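The Second Life of the Family Novel

The Second Life of the Family Novel

Mon 11 November

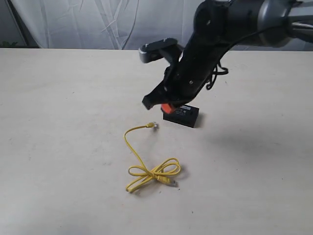 When a small press announces a book of 579 pages about one family and its bakery, the booksellers usually make a polite face. Long novels cost more to print and more to post, and reviewers put them at the bottom of the pile. Garnix, a press with two rooms above a shoe repair shop in Hobart, printed one anyway. It is called Flonska, after the invented town where the family lives, and the first printing was sold before the end of winter.

I read it over three weeks, mostly on the tram. It begins with a funeral at which the wrong hymn is played, and from this small mistake the whole story grows. One sister thinks the hymn was chosen on purpose. Another sister did choose it, but for a different reason, and she keeps her silence for 192 pages. I must admit that I was angry with her for most of that time. I wanted to shout at her in the kitchen, where she is always washing something.

The family novel was supposed to be finished. For some years the favoured form in our bookshops was the short, cool book with one narrator, no name and very little furniture. I have enjoyed many of these books. But I noticed that I couldn't remember them afterwards, and my friends from the reading group had the same complaint. What we remembered was uncles, debts, a house sold too cheaply, the neighbour who came for dinner and stayed until the next marriage.

Flonska is generous with such things. It has five generations if you count the great-grandmother, who appears only in letters, and there is a family tree at the front which you will need. The writing is plain. Sometimes it is too plain, and the middle part, where the brothers argue over the flour contract, could lose 55 pages without any harm to the plot. The dialogue is the strong side. People in this book answer the question before the last one, as they do in real families.

A quite different book is Nostasis, from the same press. It is half as long and has the form of a diary written by two people who share a notebook after their divorce. He writes on the left pages and she writes on the right. At first they discuss only the children and the colour of the fence. Later they begin to correct one another's memories, and the notebook becomes a kind of court with no judge. I found the ending rather sudden, but I have thought of it many times since.

The third title I would put on this shelf is Mohammadi, a novel named for the household at its centre. Here the secret is financial. The father has been paying rent on a second flat for years, and every member of the family has built a private explanation for it. The real explanation comes early and is quite innocent. The rest of the book shows how hard it is for the others to give up their own versions - the son, especially, has organised his whole character around being betrayed.

Read together, the three books have something in common. The secret itself is never very large. A hymn, a fence, a flat. In the older sagas which my mother used to borrow from the library, there was always a stolen inheritance or a baby exchanged at the hospital, and I loved those too. These newer writers are more interested in the waiting. They ask what a person does on an ordinary Tuesday when she knows a thing and her brother doesn't.

Garnix will bring out Flonska in paperback in December, with a smaller typeface and, I am told, a corrected family tree. In the hardcover one cousin is born two years before his own mother.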